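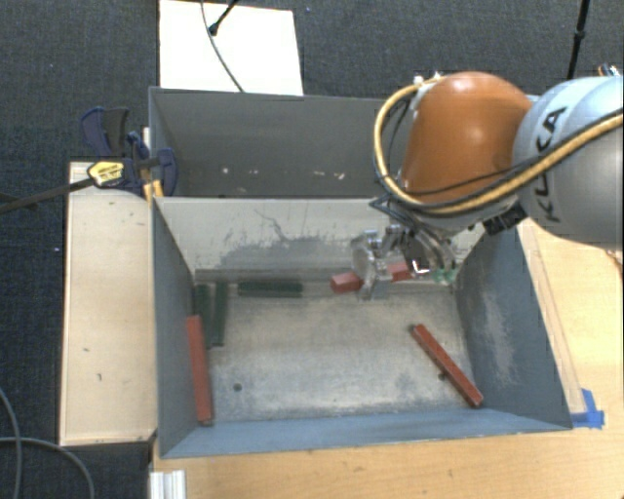 마지막 수정: 05/03/2023

베란다 한구석 작업대, 녹 안 슬고 덜 어지럽게 쓰는 법

지난번에 싱크대 배수구 글 올리고 나서 댓글로 작업대 얘기를 많이 물어보셔서, 쓰던 글을 좀 고치고 덧붙여서 다시 올려요. 저는 목수도 아니고 그냥 집에서 선반 달고 의자 다리 고치고 칼 가는 사람이에요. 그러니까 전문가 분들은 읽다가 답답하셔도 너그럽게 봐 주세요!

나사부터 얘기할게요

예전엔 저도 종류별로 칸칸이 나눴어요. 길이별, 머리 모양별, 색깔별로요. 한 달도 못 갔습니다. 남은 나사를 제자리에 넣으려면 매번 자를 대 봐야 하니까 결국 작업대 위에 한 줌씩 쌓이더라고요. 지금은 나무용, 벽용, 그리고 뭔지 모르겠는 것, 이렇게만 나눠요. 뭔지 모르겠는 것 통이 제일 빨리 차는데, 급할 때 제일 많이 뒤지는 통도 그거예요.

통은 입구가 넓은 게 좋아요. 유리병은 예쁘긴 한데 손이 안 들어가고, 타일 바닥에 한 번 떨어뜨리면 그날 작업은 끝입니다. 저는 얕은 반찬통을 써요. 뚜껑 잃어버린 반찬통 집집마다 있잖아요, 그게 딱이에요. 뚜껑이 있어 봤자 어차피 안 닫게 되고요.

가구 조립하고 남은 나사는 따로 지퍼백에 넣어서 그 가구 뒷면에 테이프로 붙여 두세요. 이사할 때 얼마나 고마운지 몰라요. 육각 렌치도 같이요. 저는 책장 뒤에 붙여 놓은 걸 까맣게 잊고 있다가 이사 날 발견하고 혼자 소리를 질렀어요.

녹이 슬었을 때

펜치나 가위 정도의 가벼운 녹은 식초로 됩니다. 그릇에 공구를 담고 녹슨 부분이 잠길 만큼 식초를 부은 다음 하룻밤 두세요. 아침에 꺼내서 안 쓰는 칫솔로 문지르면 시커먼 물이 나와요. 그다음이 중요한데, 물로 헹구고 나서 베이킹소다를 푼 물에 한 번 더 담갔다가 꺼내세요. 이걸 빼먹으면 저녁에 벌써 누렇게 올라와요 (제가 두 번 해 봤어요...). 마른 수건으로 닦고 드라이어로 이음새까지 말린 뒤에 기름을 얇게 발라 줍니다.

기름은 재봉틀 기름이 무난해요. 식용유는 쓰지 마세요. 처음엔 괜찮아 보이는데 여름 지나면 끈적끈적해지고 거기 톱밥이 다 붙어요. 가위가 안 벌어져서 결국 주방세제로 전부 닦아 냈답니다. 그리고 도금된 공구는 식초에 오래 담그면 얼룩이 져요. 반짝이는 소켓 같은 건 그냥 마른 천에 기름 조금 묻혀서 닦는 정도로만 하세요.

서랍에는 김 봉지에서 나온 제습제를 모아 넣고 있어요. 색이 변하는 알갱이가 들어 있는 건 바꿀 때를 알기 쉬워서 좋고요. 다만 아이나 강아지가 있는 집은 손이 안 닿는 높이에 두셔야 해요. 분필도 넣어 봤는데 저희 집에선 별 차이를 모르겠어요. 가루만 날렸어요.

작업대 상판 관리

나무 상판은 물컵이 제일 큰 적이에요. 제 작업대에도 동그란 자국이 여럿 있습니다. 하얗게 뜬 자국은 얇은 면수건을 덮고 다리미를 약하게 해서 잠깐씩 대 주면 옅어지는 경우가 많아요. 스팀은 꼭 끄시고요! 한 자리에 오래 대고 있으면 마감이 상하니까 대고 떼고, 대고 떼고 하면서 들여다보세요. 검은 자국은 이 방법으로 안 됩니다. 그건 물이 나무 속까지 들어간 거라 갈아 내는 수밖에 없었어요.

본드 칠할 때는 상판 위에 유산지를 깔아요. 신문지는 본드에 붙어서 글자까지 찍혀 나오는데 유산지는 굳은 다음에 툭 떨어져요. 빵 구울 때 쓰고 남은 자투리로 충분하고, 한쪽 면이 더러워지면 뒤집어서 또 씁니다.

상판이 거칠어졌으면 사포로 한번 밀어 주세요. 저는 결을 따라 손으로 밀어요. 기계로 하면 빠르긴 한데 아파트에선 소리가 너무 크고, 베란다 방충망이 하얘집니다. 사포는 반으로 접어 쓰지 말고 나무토막에 감아서 쓰면 면이 고르게 나와요. 낡은 사포는 버리지 말고 가위로 잘라 보세요. 무뎌진 가위가 조금은 살아나요. 새 가위만큼은 아니고, 택배 상자 뜯을 정도요.

칼 갈기

부엌칼은 숫돌 1000번 하나로 다 해요. 더 고운 숫돌도 선물로 받았는데 회를 뜰 것도 아니라서 상자째 있어요. 숫돌은 물에 담갔다가 기포가 안 올라오면 꺼내고, 밑에 젖은 행주를 깔면 안 밀립니다. 각도를 못 잡겠다고들 하시는데, 칼등 밑에 동전 두어 개 겹쳐 넣은 높이를 눈에 익혀 두고 그 느낌으로 가면 됩니다. 한쪽에 10번 밀고 반대쪽도 10번, 그다음에 손톱 말고 종이로 시험해 보세요. 전단지가 걸리지 않고 쓱 나가면 그만두시면 돼요.

갈고 나서 도마에 바로 올리지 마시고 꼭 씻으세요. 숫돌 물이 회색이라 두부에 묻으면 바로 티가 나요. 네, 묻혀 봤습니다.

숫돌 가운데가 파이면 아무리 갈아도 날이 안 서요. 연필로 숫돌 위에 바둑판처럼 줄을 긋고, 평평한 유리 위에 붙인 거친 사포에다 물을 묻혀 문지르세요. 연필 줄이 전부 지워질 때까지요. 귀찮아서 자꾸 미루게 되는데 하고 나면 칼이 다르게 들어요.

벽에 구멍 뚫기 전에

마스킹테이프를 먼저 붙이고 그 위에 연필로 표시한 다음 뚫으면 벽지가 덜 찢어져요. 가루는 포스트잇을 반 접어서 구멍 바로 밑에 선반처럼 붙여 두면 거의 다 받아져요. 저는 드릴 비트에도 테이프를 감아 둬요. 깊이 50밀리까지만 들어가게 표시하는 용도인데, 테이프 끝을 조금 남겨서 깃발처럼 만들면 그게 가루를 쓸어 주는 순간에 멈추면 되니까 눈으로 재는 것보다 편합니다.

콘센트나 스위치 바로 위아래는 뚫지 마세요. 전선이 세로로 지나가는 집이 많아요. 전세나 월세면 집주인께 문자로라도 여쭤보고 답장은 꼭 캡처해 두시고요.

잘못 뚫은 구멍은 흰 벽이면 메꿈제로 채우고, 마르면서 조금 꺼지니까 한 번 더 채워야 해요. 헐거워진 나무 구멍에는 이쑤시개에 목공 본드를 묻혀서 꽉 차게 넣고 튀어나온 부분을 잘라 낸 다음, 다음 날 나사를 다시 박으세요. 싱크대 문짝 경첩이 자꾸 빠지던 걸 이걸로 고쳤는데 아직 멀쩡해요. 나무젓가락을 깎아 넣어도 되지만 깎는 게 일이에요.

전선이랑 호스

긴 연장선은 팔꿈치에 둘둘 감지 마세요. 저희 아버지가 평생 그렇게 감으셨는데 풀 때마다 꼬여서 온 식구가 달라붙었어요. 한 번은 그대로 감고 다음 번은 손목을 뒤집어서 감는 식으로 번갈아 하면 던져도 안 꼬여요. 처음엔 손이 헷갈리는데 드라마 보면서 몇 번 해 보면 금방 익어요. 묶는 건 벨크로 끈이 제일 낫고, 케이블 타이는 자르다가 전선까지 자를 뻔한 뒤로 안 써요.

그리고 감아 둔 채로 전열기구 꽂지 마세요. 선에 열이 차서 위험해요. 다 풀어서 쓰시는 게 맞습니다.

바닥이랑 톱밥

톱밥은 물걸레부터 대면 안 돼요. 떡이 져서 줄눈에 다 낍니다. 마른 빗자루로 쓸고, 청소기 돌리고, 그다음에 걸레예요. 카펫 깔린 방에서 작업해야 할 때는 헌 이불 커버를 펴 놓고 하세요. 끝나면 네 귀퉁이를 모아서 밖에 나가 털면 되거든요. 카펫에 나사가 떨어졌다 싶으면 청소기 입구에 스타킹을 씌우고 고무줄로 묶어서 돌려 보세요. 귀걸이 찾을 때도 이렇게 해요.

본드가 바닥에 떨어졌으면 목공 본드는 마르기 전에 젖은 걸레, 순간접착제는 차라리 굳게 두었다가 플라스틱 카드로 살살 밀어 내세요. 아세톤은 장판을 녹일 수 있어서 저는 바닥엔 안 써요.

댓글에서 나온 것들

Kiều Tô 님이 자석 띠를 냉장고 옆면에 붙여서 드라이버를 걸어 두신다고 했는데, 저도 따라 해 봤더니 좋아요. 단, 문 여닫을 때 떨어지는 게 있어서 무거운 건 아래쪽에 거세요. Tài Từ 님이 물어보신 줄자 안 감기는 문제는, 끝까지 뽑아서 젖은 천으로 닦고 완전히 말린 다음 천천히 감아 보세요. 그래도 중간에 서면 안에 스프링이 간 거라 새로 사는 게 나아요. 뜯지는 마시고요, 안에서 튀어나오면 손 다쳐요.

자석 띠는 강도가 어느 정도여야 하냐는 질문도 있었는데 저는 Zastden 걸 써요. 드라이버는 잘 버티고 망치는 못 버팁니다. 다른 건 안 써 봐서 모르겠어요.

5월 안에 방충망 보수랑 창틀 물구멍 청소 글도 올릴게요. 창틀은 빨대 자른 거랑 나무꼬치만 준비해 두시면 돼요.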